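**Two-arm desk kit from Flokau: loan units available from March**

Members who came to the October open evening asked about the two-arm bench kit we have been trying out. We now have enough hours on it to say something useful, and Flokau has agreed to a loan program for small workshops and schools in the Plernville area.

The kit is sold as a tabletop package. You get two arms, two grippers, a camera module for each gripper, the cabling and a control box. It needs a solid table and one ordinary wall outlet. The software is called Olteanu and runs on a laptop. You can move the arms from the screen or write short routines and save them. The package we tested came with 7 sample routines, all of them for sorting and tidying small items on a desk.

Our unit is in the back bay at the Adbridge building. We have been running it on office supplies, with an organizer on the left side of the table and a long tray on the right.
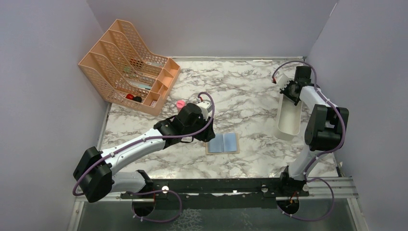 *The kit on the test table at Adbridge, with the tray on the right still empty.*

Setup took us one afternoon. The printed guide is fine for the mounting and poor for the camera calibration, so plan to use the online version for that part. Each arm has to be calibrated on its own and then the pair together. If you bump a base afterward you start over with that arm.

In use, the arms are quiet and fairly slow. Markers, tape rolls and small boxes gave us no trouble. Thin flat things were a problem. The fingers pushed a sheet of card along the table more often than they picked it up, and Flokau says a softer fingertip set is on the way. The cables are held to the arms with clips. Check them at the start of each session, especially near the elbows.

The grippers are rated for up to 300 grams. We stayed well under that.

Loans run for one month and include the arms, the control box and a laptop with Olteanu already installed. You provide the table and one person who has done the safety session, which we hold at Adbridge. Anyone under 16 needs an adult at the bench. There is no charge to members apart from a refundable deposit.

To get on the list, use the form at the front desk or call extension 1975. Please say how deep your table is and whether you have a bay or room you can close off while the arms are moving.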